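Can You Believe a Ceasefire?
20/04/2018
46 comments

You hear it on the radio in the car. "Both sides have agreed to a ceasefire." The grown-ups in the front say "good," and then the weather comes on. So is the war over? Probably not. Let's look at what the word means, and why you might want to be a little careful with it.

A ceasefire is a promise to stop shooting. It can cover a whole country or one town. It can be meant to last for years, or only long enough for trucks to bring in food. A peace treaty is much bigger. It says who will run which land, what happens to the soldiers, and when people can go home. A ceasefire settles none of that. The two sides are still angry about the same things on the morning after.

Let's make up two countries and call them Girkent and Zilero. They have been fighting over a river port called Alell. In November, they sign a ceasefire. It is one page long and has 3 rules:

No shooting.
No moving soldiers closer to the port.
Let the food ships in.

That sounds clear. Now try to break it without getting caught. (Leaders have people whose whole job is to think like this.) Girkent says its soldiers didn't move closer to the port, they only "changed places." Zilero says it will let food ships in, but first it has to search every one, and the searching takes weeks. Has anyone broken the rules? Each side says no. Each side says the other one did.

Who is supposed to check? Sometimes other countries send people called monitors. They drive around, write down what they find, and send in a report. They usually don't carry big weapons and they can't make anybody stop. If a road is closed to them, they may have to turn back. Say Alell has 100 monitors and a front line that takes days to drive. You can guess how much they miss.

Be careful with the words, too. When a leader says "we only fired back," ask who says the other side fired first. When a report says the ceasefire is "mostly holding," ask about the places where it isn't. A family in one of those places would not say "mostly."

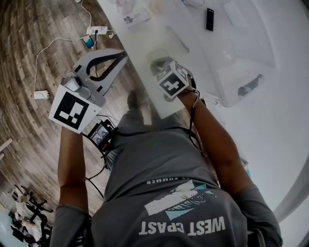 Leaders love to talk about a ceasefire in front of cameras, and that is a good time to slow down and read closely. Words can be big and plain and still leave most of the story out. Think of a gray T-shirt with WEST COAST on it in large white letters, a wave above them, and a smaller line ending in SUMMER. Which west coast? Whose summer? The shirt doesn't say, and it doesn't have to. A ceasefire should. If it says "soldiers will leave the area," you want to know which soldiers, which area, and by what day.

So are ceasefires useless? No. If the guns stop for even one night, people can sleep, and someone who is hurt may be able to reach a hospital. Some ceasefires have lasted so long that children grew up and had children of their own with no peace treaty ever signed. Others were over before breakfast.

Next time you hear about one, try asking who wrote the rules, who is checking, and what happens to a side that cheats. If the news story doesn't tell you, look for another story that does – and don't be surprised if you have to look for a while.

Written by Kwiatkowski
319 shares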